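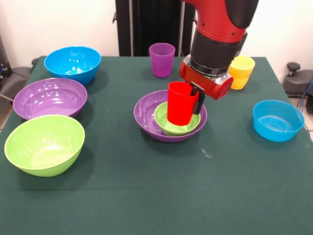
Nesting and storing mixed plastic bowls and cups

nrizvi_kitchen
Posted 29th May

I am consolidating the plastic tableware for a shared kitchen in Rasteston. It is a mixed lot in blue, purple, lime green, red and yellow, in at least three bowl sizes, plus cups. No two people put it away the same way. The shelf has 236 mm of clear height and I would like everything on that one shelf.

Current method: large bowls at the bottom, small bowls inside them, a cup standing in the top bowl. It fits. The problem is that the stack locks together. This morning I had to run warm water over the outside of a purple bowl to get the one inside it to release.

Questions: should bowls of nearly the same diameter be nested at all, and do cups belong in the bowls or beside them?

- Noreen

paracha_k
Reply 1

Nest only where there is a clear step in diameter. A small bowl in a larger one sits on its base and lifts out. Two bowls of similar size and different make contact along the wall, and the wall is tapered, so the weight above drives them together. A film of water between them makes it worse.

If your large bowls are all close in size, test them dry in pairs. Turn the pair upside down over a towel. If the inner one does not drop out under its own weight, do not store that pair together.

awan.n
Reply 2

Cups in the top bowl is fine. I have done it for years. One cup per bowl, upright, and the bowl keeps the cup from being knocked over when somebody reaches past it. It also uses space that is otherwise air.

paracha_k
Reply 3

I disagree. A cup standing in a bowl raises the center of gravity of the whole stack, and people then pick up the stack by the cup. Thin cups also crack at the rim from this. Cups should be stacked with cups, rims down, no more than three high.

awan.n
Reply 4

Rims down on a shelf liner traps moisture. I have had a musty smell from exactly that, with cups that looked dry when they went in. Rims up, or rims down on a wire rack. I have not cracked a cup yet, and I pick the stack up by the bottom bowl.

nrizvi_kitchen
Reply 5

The cups are not a matched set. One of them is translucent and I doubt it is the same plastic as the others. Would that matter for stacking?

bukhari_h
Reply 6

It can. Clear and translucent cups are often a stiffer plastic that scratches and crazes, while many opaque ones have more give. I would not force a soft cup into a stiff one. Check the recycling mark on the base if there is one.

On the bowls, I would start from the shelf height. Measure one bowl, then measure two nested, and subtract. The difference is what each extra bowl costs you. For my Plistwood bowls it is 17 mm, so a second and third bowl are cheap. For the old Kadrić ones the difference is nearly a full bowl height, and nesting them saves almost nothing. I keep those side by side.

s_sandhu
Reply 7

Agree with measuring. Two further points.

First, sort by size and ignore color. People sort by color because it looks tidy, and then a large lime green bowl ends up on top of a small lime green bowl and tips.

Second, lay everything out on a table before deciding anything. Use a dark cloth. Crumbs and dried residue show up on it when they fall out of the bowls, and you can see which pieces need another wash. Put the large bowls to one side, the small ones to the other, cups at the back, and try combinations in the middle.

awan.n
Reply 8

The color point depends on the kitchen. In ours each household has a color, and sorting by size would mean unstacking everything to find your own bowl.

s_sandhu
Reply 9

Then that is a different requirement and you need more shelf width. Noreen did not mention assigned colors.

nrizvi_kitchen
Reply 10

No assigned colors here. Anyone uses anything.

I did the inverted test. Most pairs released at once. The purple bowl and the blue one of similar size did not, so those will be kept apart. Bowls with ridges on the inside released more easily than smooth ones, presumably because air gets in along the ridges.

bukhari_h
Reply 11

Consistent with what I see. If you must nest the tight pair, put a folded paper towel between them. Tirkier sells felt separators, but they hold water and I stopped using mine in February.

paracha_k
Reply 12

Paper towel is adequate. Replace it when it is damp. I still would not put cups on top.

nrizvi_kitchen
Reply 13

Cups are going on the wire rack at the end of the shelf, rims down. Bowls in two stacks, largest at the bottom. The taller stack is roughly 97 mm, so there is room to lift bowls out without moving anything else.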